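Drarley Reference
Home | Materials | Containers | Household | Index A–Z | Search

Beverage can

A beverage can is a sealed, thin-walled metal container that holds a single portion of a drink. Most are made of aluminum, and some markets also use steel. The body is a cylinder, closed at the bottom by a domed base formed from the same piece of metal and at the top by a separate lid, called the end. The can is opened by a tab riveted to the end and is not designed to be closed again.

Construction

Most modern cans are of the two-piece type. A disk is cut from coated sheet and drawn into a shallow cup. The cup is then pushed through a series of rings that thin and lengthen the wall while leaving the base close to its original thickness. The rim is trimmed, the outside is printed, and the inside is sprayed with a lacquer that keeps the drink from touching bare metal. The top of the wall is then narrowed to form the neck, and the edge is turned outward as a flange.

The older three-piece type has a rolled body with a side seam and two separate ends. It remains in use for some juices and coffee drinks, generally in steel.

The end is made from a stiffer alloy than the body. A scored line marks the opening, and the tab acts as a lever against it. On stay-on tabs the opened panel folds down into the can and remains attached. Once the can has been filled, the flange and the edge of the end are rolled together in a double seam.

Standing and stability

A can rests on a narrow ring around the domed base. The ring is smaller in diameter than the body, so a can tips more readily than its width suggests. Internal pressure stiffens the wall. A full, sealed can of a carbonated drink will bear a considerable load from above, while the same can, once empty, may be crushed by hand.

The height of the center of gravity depends on the fill. In a full can it lies near the middle. As the can is emptied it drops at first, then rises again as the weight of the metal becomes the larger share. An empty can is less stable in practice mainly on account of its low weight — a light knock at the rim is enough to overturn it.
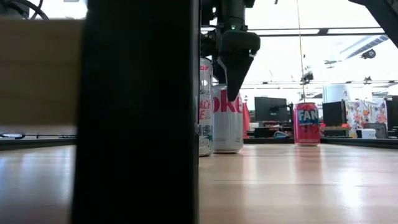

The condition of the supporting surface also matters. On varnished or polished wood the base ring slides easily, and a can pushed low on its side tends to move before it tips. On cloth or rubber matting it grips and tips sooner. Condensation from a chilled can collects under the ring and may leave a circular mark on unsealed or waxed wood.

Arrangement on tables and shelves

Cans set out for serving are usually placed in a single row or in a staggered double row. A single row leaves each can within reach from the front and from above. Uchenna Onyeka, in the household manual Fleta, recommends leaving a gap of 2 to 3 cm between neighboring cans so that one can be lifted without disturbing the next. Closer spacing is normal on shelves, where cans are taken from the front and the row is moved forward.

For stacking, the base of one can is shaped to sit inside the raised rim of the can beneath it. Cans of different body diameters may share the same end size and can sometimes be stacked together, although the fit should be checked.

Storage

Unopened cans are kept in a dry place away from direct sun. Storage at or below 25 °C is commonly advised in the household literature. Freezing should be avoided — water expands as it freezes and can force the base dome outward or split the seam. A can with a bulged base no longer stands level and should be discarded.

Recycling

Aluminum cans are melted and rolled into new sheet. Printing and lacquer are burned off before melting. Crushing cans flat saves space, but some sorting plants prefer them uncrushed, and local rules should be followed.

See also: Bottle; Can end; Double seam; Drinking straw

Further reading
Onyeka, Uchenna. Fleta: A Household Manual. Olaniyan.
Omoregie, Ifeanyi. "Table Surfaces and Small Containers." Flimel Papers, no. 1102.

Last updated: Monday, November 2, 2020
Contact | Copyright Drarley Reference | Back to top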